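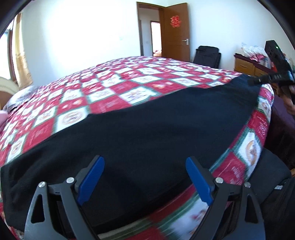 ## Unit 4: Cloth handling with the hand-held grippers

Course: Robot Manipulation Project, Rutherford lab section
Instructor: Anahera Henare
Lab help: Ewan Whitcombe, Kane Dunstan
Revised 2020-03-17

### What this unit covers

Units 1 to 3 used rigid parts. A block keeps its shape when you pick it up, so one grasp point tells you where the rest of it is. Cloth does not work that way. In this unit you record folding demonstrations on a bed, using dark garments spread over a patterned blanket. Each team works with 2 hand-held grippers.

### Before you record

1. Check the ribbed blue pads on both fingers. Replace a pad if the ribs are worn.
2. Open and close the jaws ten times. The pivots should move freely.
3. Spread the garment flat. Small folds are fine, but no part should be tucked under.
4. Start with the jaws open above the near side of the cloth.

### Recording

- Keep each demonstration under 35 seconds.
- Pinch the cloth only. If the pads catch the blanket as well, stop and start that one over.
- Move at a steady pace and pause briefly before each release.
- Vary where you place the garment between demonstrations.

Each team turns in 38 usable demonstrations. The shared Trakuva set from earlier sections has 886, and you may train on those too.

### Notes on black cloth

Matte black fabric shows few internal features. Folds are shallow and hard to pick out, and one side of the cloth may look slightly blue. The outline is usually easier to find, especially against a checkered blanket, but printed motifs can produce false edges. Brodie Merrick's segmentation script has a setting for this; see the comments at the top of the file.

### To hand in

- Recordings, named by team and number
- A one-page log of failed grasps
- Your answer to this: which corner did you grasp first, and did that choice change as you went on?

Reading for Unit 5: Vaughan's notes on two-handed folds, sections 1 and 2.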